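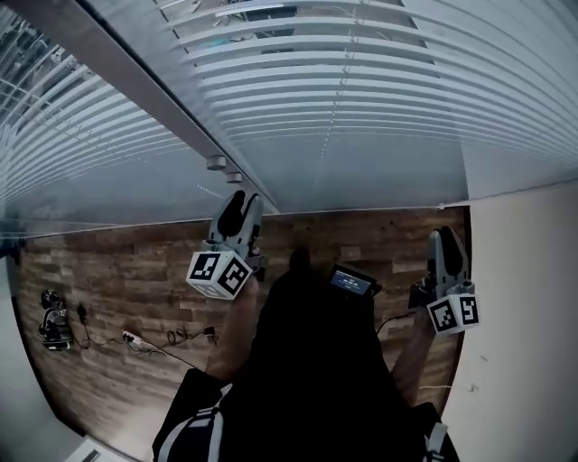 Lostwood(ロストウッド)は、家庭や小規模な事業所での片付け作業をロボットに学ばせるため、人の手による動作データの収集をCudport(カドポート)の拠点で本格的に始めた。収集の計画名はLalia(ラリア)。作業者はロボットを遠隔で操縦するのではなく、手持ち式のグリッパーを左右の手に一つずつ持ち、自分の体で作業を行う。グリッパーは灰色の二本の指の内側に黒いパッドが付いた形で、その下に白い立方体が取り付けられ、見えている面には白黒の四角いマーカーが貼られている。映像に写ったマーカーの位置と向きから手先の動きを割り出し、学習用の記録に変換する。

同社によると、3月末までに集めた記録は287時間になった。対象の作業は62種類で、床に落ちた物を拾って棚に戻す、ケーブルを束ねる、タオルをたたむ、引き出しを開けて中身を入れ替える、といったものが並ぶ。どれも人にとっては短時間で終わる作業だが、物の置かれ方や形が毎回違うため、決まった軌道を再生する従来型の制御では対応しにくいとされてきた。

学習の対象となるのは、同社が開発中の双腕ロボットArthur(アーサー)である。腕の先端には収集用のグリッパーと同じ形状の指が付く。人が使う道具とロボットの手先の形をそろえておけば、人の動作から得た記録をロボットの動作に置き換える際のずれを小さくできるという考え方による。指の開き幅も記録の対象で、作業者がどの時点でどれだけ指を閉じたかが映像と合わせて保存される。

■操縦方式からの切り替え

Lostwoodは昨年まで、Arthurの実機を操縦して記録を取る方式を中心にしていた。操縦者が手元の装置を動かすと、ロボットの腕が同じように動く仕組みである。この方式では記録がそのままロボットの関節の動きになるため、後の処理は少なくて済む。一方で、実機の台数以上に収集の速度を上げられず、腕の調整や点検で作業が止まる時間も長かった。

手持ち式に切り替えてからは、作業者が道具を持って部屋を移動するだけで収集場所を変えられるようになった。実機を運び込めない狭い廊下や、机の下、棚と壁の間のような場所でも記録が取れる。同社の収集担当部門は「操縦方式では、ロボットが届く範囲に作業を合わせていた。いまは先に作業を決めてから、場所に道具を持っていく」と説明している。

操縦方式をやめたわけではない。手持ち式で得た記録を使って学習させたあと、実機で失敗の多かった作業については、操縦による記録を追加している。失敗の直前から人が介入して正しい動作に戻す記録も、実機でしか取れないものとして残した。割合は作業の種類によって異なり、布を扱う作業では操縦による追加分が多いという。

■ケーブルの扱いを重点に

今年に入って収集の重点となっているのが、床の上にある物、とりわけケーブル類の扱いである。電源タップに絡んだ黒いケーブルのように、細く、重なり合い、引くと別の場所が動く物は、画像からの認識も把持も難しい。どこからどこまでが一本なのかを見分けられず、ロボットが二本をまとめてつかんでしまう例が、初期の試験で目立った。

収集では、作業者がまずケーブルの端を探し、片方の手で押さえながらもう片方の手で絡んだ部分を持ち上げる。プラグが電源タップに差さっている場合は抜かず、ほどける範囲だけを整えるという決まりになっている。途中でつかみ損ねた場合もその場で記録を止めず、つかみ直すところまで続ける。つかみ損ねと、そこからの立て直しが入っている記録のほうが、学習後の動作が安定する傾向が社内の比較で見られたためだという。

床面の種類も変えている。木目調の床では、板の継ぎ目や色むらと細い物の輪郭が紛れることがあり、無地の床だけで学習させたモデルでは誤認識が増えた。拠点内では木目調のほか、カーペット、灰色の樹脂床、畳を模したマットの上でも同じ作業を繰り返している。ブラインド越しの光や、ガラスへの映り込みがある部屋も収集場所に加えた。マーカーが強い光を受けて白く飛ぶと位置の推定が途切れるため、その条件でどこまで記録が使えるかを調べる目的もある。

■作業者は22人

収集にあたるのは、地元で採用したパートタイムを含む22人。ロボットの操作経験は問わず、半日の講習を受けたあと、指導役と組になって作業を始める。講習では、道具の持ち方、マーカーを自分の腕で隠さない姿勢、動作の速さについて説明を受ける。速すぎる動作は映像がぶれて位置の推定が不正確になり、遅すぎる動作は人の自然な手順から離れてしまう。同社は「急がず、止まらず」という言い方で伝えている。

慣れるまでに時間がかかるのは、指先の感覚がない状態で物を扱うことだという。グリッパーは二本の指で挟むだけなので、素手なら無意識に指を回して持ち替える場面で、いったん物を置くか、もう一方の手に渡す必要がある。作業者からは、最初の数日は洗濯ばさみ一つをつまむのにも考え込んだ、という感想が寄せられている。逆に、素手の手順をそのまままねようとするより、二本指でできる手順を自分で見つけた作業者の記録のほうが、Arthurでの再現率は高かった。

連続して作業する時間は一回35分を上限とし、そのあとに休憩を入れる。腕を前に出した姿勢が続くため、肩と前腕に疲れがたまりやすい。当初は上限を設けていなかったが、後半になるほど手先が下がり、マーカーの隠れる記録が増えたことから改めた。道具の重さについても見直しが進んでおり、次の型では握りの部分を細くし、手首への負担を減らすとしている。

■使えない記録の選別

集めた記録がすべて学習に使われるわけではない。記録は一件ごとに自動で検査され、マーカーの見えない時間が長いもの、左右の手の時刻がずれているもの、開始と終了の合図が抜けているものは除かれる。残ったものを人が早送りで確認し、作業の名前と成否を付ける。「片付ける」と「移動させる」のように境目があいまいな作業名は付け方にばらつきが出たため、2月に一覧を作り直し、過去の記録にもさかのぼって付け直した。

確認作業では、映り込んだ書類や画面の扱いも点検する。読める状態の文字があれば該当部分をぼかし、人の顔が入った記録は原則として削除する。収集場所を社外に広げる場合には、部屋の持ち主から書面で同意を取り、あとから削除の申し出があったときに記録を特定できるよう、場所ごとに管理番号を付ける。

学習の成果について、同社は限られた範囲の結果だけを明らかにしている。床の小物を拾って箱に入れる作業では、収集に使っていない部屋でもArthurが最後まで終えられる回数が昨年より増えた。ケーブルを束ねる作業は、一本だけが置かれた状態では動作がそろってきたものの、複数が絡んだ状態では途中で止まることが多い。物を壊さない程度の力で引く加減は映像だけでは学びにくく、グリッパーに力の計測機能を加えるかどうかを検討している。

■8月に社外での収集へ

同社は8月から、Cudport市内の住宅と事務所で収集を始める予定だ。協力する世帯と事業者は現在募集しており、作業者が訪問して、その場所にある物を使って記録を取る。訪問は一回あたり半日で、終了後は物を元の位置に戻す。家具の移動や清掃の代行は行わない。ペットのいる世帯については、別の部屋で過ごしてもらえる場合に限り受け付ける。

社外での収集では、通信環境に左右されないよう、記録はその場で機器の中に保存し、拠点に戻ってから取り込む。予備のグリッパーと電池も一組ずつ持参する。マーカーの汚れや角のはがれは推定の誤差につながるため、訪問前後の点検項目に加えた。

集めた記録の一部を研究機関向けに公開するかどうかは決まっていない。公開する場合は、社内の部屋で取った記録に限り、社外の住宅で取ったものは含めない方針という。Arthurの販売時期についても、同社は未定としている。

Laliaの作業者の追加募集は、Cudport拠点の窓口で受け付けている。勤務は午前と午後の二部制で、週二日から応募できる。見学は事前の申し込みが必要で、収集中の部屋には一度に二人まで入れる。

2023年4月10日 文・編集部

当サイトでは、利便性の向上と閲覧状況の把握のためにCookieを使用しています。閲覧を続けると、Cookieの使用に同意したものとみなします。 同意する 設定を変更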